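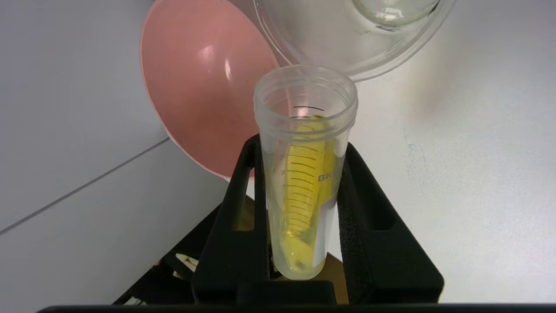
Soil texture is the first thing I want to know before I buy any amendments for the back lot, and I don't trust the feel test. Squeezing a ribbon of dirt between my fingers tells me it's sticky and not much else. The jar test gives you layers to measure: sand at the bottom, silt next, clay on top. My trouble is the measuring. With a mason jar I'm holding a ruler up to curved glass and guessing. A clear tube with the lines already printed down the side, like the one in the black rack, would let me read the layers directly. Has anyone done it that way? The lot is 3,938 square feet and I'd like to sample several spots, so small containers would help.

Rodel Talavera
Sater Valley Gardeners, Soil and Compost board

Re: Jar test in small tubes?
Posted by mudboots65

I wouldn't. A tube that narrow holds a spoonful of soil. One piece of gravel throws the whole reading off. Use a quart jar, put masking tape on the side and mark it with a pen at one minute, two hours and two days. Straight sides matter more than printed lines.

Re: Jar test in small tubes?
Posted by escobedo_lane

Tubes are fine if you sieve first. You're supposed to take the gravel and roots out anyway. I do mine with a pinch of powdered dishwasher detergent, shake for five minutes and leave them alone. The tapered bottom is the real problem. The sand sits in the narrow part and looks deeper than it is, so go by the volume marks and not the height.

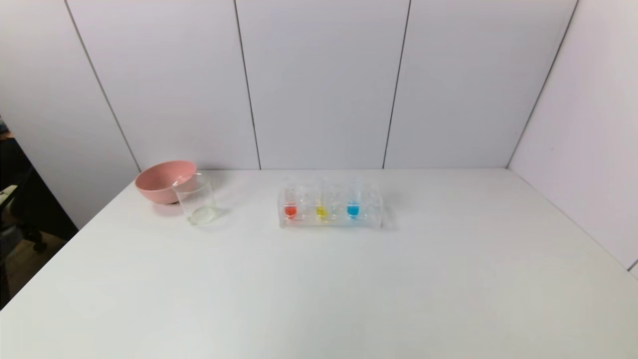 Re: Jar test in small tubes?
by Lucía Figueroa (moderator) | Feb 13, 2025 | Soil and Compost

I've done it both ways and I side with mudboots65 on size, though I'd skip the quart jar too. A 500 ml beaker or any straight-sided glass is enough. Mix your dry soil in a wide bowl first and break the clods up by hand. If you skip that, the lumps settle with the sand and you'll think you have loam.

Rodel, where on the lot are you sampling? If it was graded, the top few inches may be fill and won't match what's under it.

Re: Jar test in small tubes?
Posted by Rodel Talavera

It was graded, yes. The Kolov subdivision went in uphill and they pushed dirt everywhere. I dug down eight inches in January by the fence and it changed from brown to gray. I ran that one in a jar and got 65 percent clay, if I read it right.

Re: Jar test in small tubes?
Posted by mudboots65

That's heavy. Did you wait until the water cleared? Fresh clay is fluffy and packs down over several days. Read it on day two and it comes out high.

Re: Jar test in small tubes?
Posted by Rodel Talavera

Read it the next morning. I'll do it over.
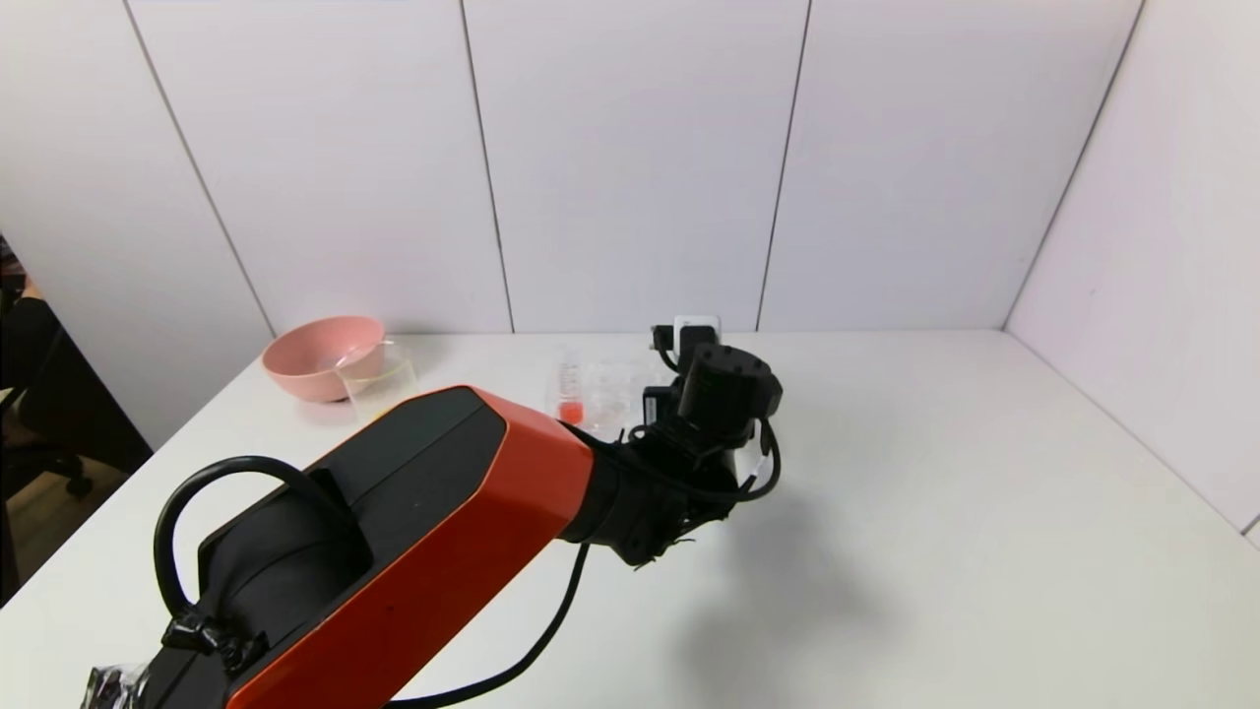 Re: Gypsum or compost? (split from jar test thread)
Posted by escobedo_lane

Whatever the second reading says, don't buy gypsum yet. It helps with sodium, and most yards here don't have a sodium problem. Compost and leaves every fall did more for mine.

Re: Gypsum or compost?
Posted by drorkosum_hill

Disagree. I put gypsum on my place out on Drorkosum Road and it drains better now.

Re: Gypsum or compost?
Posted by escobedo_lane

Did you add compost the same year?

Re: Gypsum or compost?
Posted by drorkosum_hill

Some. But the strip by the driveway only got gypsum and it's better too.

Re: Gypsum or compost?
Posted by Lucía Figueroa

Get a lab test with sodium on it before spending money either way. Ask for it when you fill out the form, as the basic one usually leaves it off. Rodel, post your second jar reading when you have it.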